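6.40 am. Started before the heating came on. Reread the draft of section four on the sharing rules at Murnamard and crossed out most of the second page. I had been using "rule" for three separate things: what is written in the bylaws, what members say is required when asked, and what members do when the ditch is low. The coding sheet keeps these apart. My prose doesn't.

The working definition stands for now. A rule counts as a rule if (a) a member can state it unprompted, and (b) at least one other member recognizes it as binding on both of them. Under that test the Uvbridge grazing association has more rules than its bylaws contain, and Murnamard has fewer. The Murnamard bylaws include a schedule of fines that no interviewee mentioned. I've marked it dormant. Dormant is a separate code from repealed, and the reliability check last month showed the two coders merging them. Need a decision rule: if the text is still in force and there is no recorded use within living memory of the interviewees, code dormant. If there is a minute recording its removal, code repealed. If neither, leave blank and write a memo.

9.15 am. Ran the frequency counts again on the combined file. 257 statements coded, of which 2 are duplicates from the Shawky transcript where the same answer was typed up under both headings. Removed them from the working copy and left the raw file alone. The pattern holds either way. Boundary rules (who may draw on the resource, who may sell a share) are stated in nearly identical wording by old and new members. Allocation rules vary a great deal in wording and hardly at all in content. I don't yet have an explanation that would survive a reviewer. One candidate: boundary rules are learned from a document at the time of joining, and allocation rules are learned from a neighbour during a dispute, so the first keeps its phrasing and the second keeps only its effect.

The difficulty is that I can't separate this from selection. Members who disliked the allocation rules may have sold out before I got there, in which case agreement on content is a fact about who remained. The Uvbridge share register would settle part of it. It lists transfers by year but gives no reasons.

Lunch at the desk.

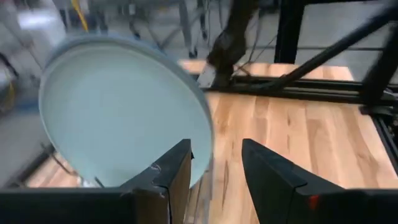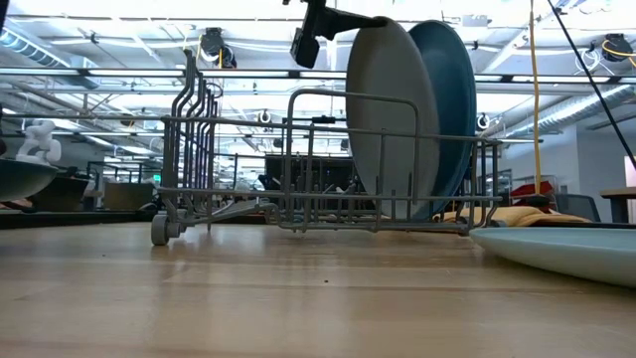 Round dish in the first, grey wire rack on the wood tabletop in the second.

1.30 pm. Back to the memory section. The term is doing too much work. Three possible stores: the written record, the officers, and the physical works themselves. At Shawky the headgate has notches, and the notches are the allocation. When asked how water is divided, members describe the gate. When the gate was rebuilt, the notches were copied, and I can find no minute authorizing or discussing the copying. I would argue that this is institutional memory held outside both persons and documents, but the literature I am answering would call it infrastructure and move on. Need to show that the notches are treated as binding, and that a departure from them would be contested. Two of the Shawky interviews touch on it, neither of them directly. Follow-up question drafted: "If the gate were rebuilt with different spacing, who would have to agree?"

3.50 pm. Flirko file. Only 7 interviews usable, the others too short or the recording too poor to code. I am inclined to keep Flirko as a negative case and take it out of the tables. Its rules were adopted whole from a provincial model and there has been no amendment since, so there is nothing to say about selection. There may be something to say about creation, in the sense that borrowing is one form of it. A paragraph, not a section.

Also noted: the model text Flirko adopted says "the members shall meet annually at the hall." Flirko has no hall. The members interpret the clause as the school gym and describe the meeting as held at the hall. Coded as reinterpretation, with a memo.

5.20 pm. Fixed the cross-references. Renumbered the appendix on coding categories and sent it to the printer. The inter-coder table still reports the figures from before the dormant/repealed clarification and has to be rerun.

For tomorrow: rerun the reliability check on the revised codebook, request the Uvbridge transfer books for the earlier period, cut the introduction by a page. Check whether "authorizing" is spelled the same way throughout. It is not in section two.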